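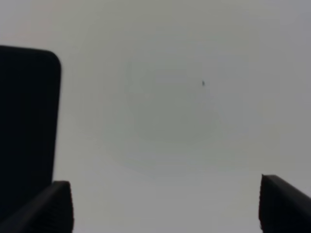 Tukiseo Open Day

The Tukiseo Open Day is a public demonstration of robotic handling held each June at the Tratavau works. It is organised by the engineering firm Halilović and is open to schools, trade visitors and local residents. Booking is required and admission is free.

Background

The event grew out of a closed demonstration given to customers on 14/02/2019, at which Marit Westerberg presented an early version of the Tukiseo handling cell. The first public edition followed in the same year and drew some 2000 visitors. Later editions have been limited to 74 places per session.

Demonstrations

The main demonstration concerns picking and placing with a two-finger parallel gripper. The fingers are black, with fine ridges on their inner faces, and are shown both open and closed on a part. A small camera at the wrist supplies the view used for positioning, and its output is relayed to a screen in the hall. With the fingers spread and no part between them, the relayed view consists largely of plain pale grey, with the finger tips at its lower corners and a taller dark block at the left.

A session lasts 73 minutes. It opens with a talk on safe working distances, given in recent years by Algirdas Eglītis, and continues with a supervised run of the cell. Visitors may then set the gripper opening from a hand-held control. Parts for the exercise are supplied by Fumetti, a maker of moulded packaging.

Organisation

Sessions run in 2 halls, the smaller of which is reserved for school groups. Nataša Georgiev has been responsible for the programme since the second edition. Technical notes are compiled by Lumturie Begović and issued to visitors in printed form.

See also

Parallel gripper
Wrist camera
Pick and place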